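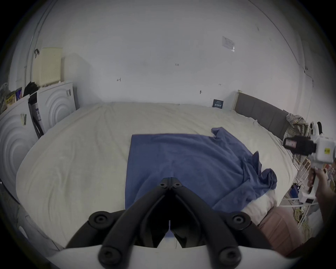 Two-finger hand-held gripper: is the linkage type worth it over parallel jaws for cloth?

Posted by Eoin Horgan on May 13, 2023

I have to pick a set of hand-held grippers for collecting household demonstrations, mostly bedding and towels. The choice is down to two. The Preda has straight parallel jaws on a slide. The Ziko has jointed fingers that close to a point, with screws at the joints, and a camera looking down over them. The Ziko costs more and the seller at Ollville keeps telling me it is "better on fabric," with nothing to back that up except a video of one napkin.

I had each for a short trial. With the Preda I could get hold of a flat towel maybe half the time unless I found an edge first. The Ziko did seem to pick up a fold more easily, but I had also had more practice by then, so I don't trust my own result. What I want to know:

Does a pointed tip make a difference on thick cloth, or only on thin stuff?
Do the joints loosen up? I don't want slop in the fingers after 1000 grasps.
Is it a problem that the fingers take up so much of the camera view?

I need two per person, one for each hand, so a bad choice gets expensive fast. Please don't answer with a link to the spec sheet. I have read it.

14 comments | Share | E-mail this page | Print

Fiachra Brophy

I'd be careful with "better on fabric." Better at what? Pinching a fold that is already standing up is easy and any gripper will do it. Getting a flat towel off a soft bed is a different job, because the duvet gives way under the tip and you end up grabbing both layers. A pointed tip helps you get in under an edge. It also has very little contact area, so a heavy bath towel can slide out once you lift it. We tested the Ziko on 16 different cloths, and the thick ones were where it did worst. It was fine on pillowcases and shirts.

On the joints, yes, they loosen. Ours had play at the tips that you could feel with a fingernail after a few weeks. Tightening the screws fixed it, but go too far and the fingers get stiff and stop closing evenly. We now check every pair before a session. The Preda slide had its own trouble (lint), so I wouldn't call that a win for either side.

As for the view, the fingers do block a lot when you hold the thing low and straight over the work. Tilt your wrist and you get some of it back. I would want to see the recorded video from your own room before paying for anything. A demo on a bare table tells you nothing about how a white duvet looks next to a white gripper body, or whether exposure goes off when the whole bed is pale.

If you do run a comparison, fix the order problem. Have one person start with the Preda and another start with the Ziko, then swap. Do 90 grasps each on the same towel and write down the misses as they happen. Six tries and a good feeling is how we ended up with a drawer of grippers we don't use.

Helpful? 16 people said yes | Share

bovholm_bench

get the ziko, way nicer in the hand. never had a problem with it. the trigger on the preda gave me a sore thumb

Helpful? 2 people said yes | Share

Eoin Horgan

Thanks Fiachra. The swapped order is obvious now that you say it, and I should have done that the first time. I tried the wrist tilt this afternoon and could see more of the cloth, though then I kept missing on depth - so I'm not sure it's a free fix. I've asked Ollville if I can keep both sets until October. They said they would "look into it," which I am reading as no.

bovholm_bench, how long have you had yours, and what do you pick up with it?

Helpful? 1 person said yes | Share

Fiachra Brophy

Depth gets easier once you stop watching the tips and watch the edge of the cloth. Or it did for me. Someone else here may tell you the opposite. If Ollville won't extend the loan, ask them for a used pair and try those instead, since a worn set will show you the slop you're worried about and a new one won't.

Helpful? 6 people said yes | Share

Contact us | Copyright 2023 Bovholm Help Board | Back to top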